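Thursday, late

I came home after nine and ate the rest of the soup cold, standing next to the window. My back is tired but my head will not go to sleep, so I write.

All day it was the blue parts again. I think I have learned them now like a person learns the stairs in a new house. The gear with the toothed base and the short post is the easy one, because it stands by itself and it is big enough to find without looking for long. The pegs are another matter. They are small and they roll, and twice this week I have been on my knees under the bench with a torch in my teeth. Ville Lahtinen says I should wear an apron with a pocket. He is right, but I will not tell him so.

In the morning we received the new clear plates from Grelov. The box was marked 29 pieces and I signed for it before I opened it, which was a mistake, because I found four with scratches. I wrote to them before lunch. The answer came quickly and was polite and said nothing. The bill is 679 and I do not want to pay all of it for plates that I must send back. Tomorrow I will telephone. I do not like to telephone in English, I always prepare the first sentence on paper and then the other person asks something different.

Eun-seong Nam came by with coffee and stayed to help me with the layout of the white board. We had a small disagreement. I wanted all the pegs together on one side, as you keep the spoons in one drawer. Eun-seong wanted them spread over the board, so that each peg has its own place and you learn to look for it there. We tried my way first and then the other way, and I must admit the second one is nicer to look at. I like blue on white. It makes me think of my grandmother's plates in the kitchen, though she would laugh if she heard that.

The printed circles on the board are still too faint for my taste. In the evening, when the light from the window is gone, I have to bend down to be sure of them. I asked if we can print them darker next time. Ville said yes — but he said yes also in June.

I also wiped the black table before I left. It shows every bit of dust, I don't know who chose black.

Letter from Mother, she asks if Ellthorpe is cold. I will answer on the weekend. I must also buy bread, stamps, and the good kind of soap.

Now it is almost midnight and I can still see the pegs when I close my eyes, two of them side by side in the little square plate, 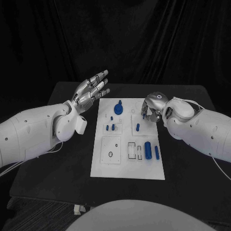 and I think I will dream of them again. Last night I dreamed that I had to put 500 of them in my coat before the bus came. Window closed, alarm set for half past six. Good night.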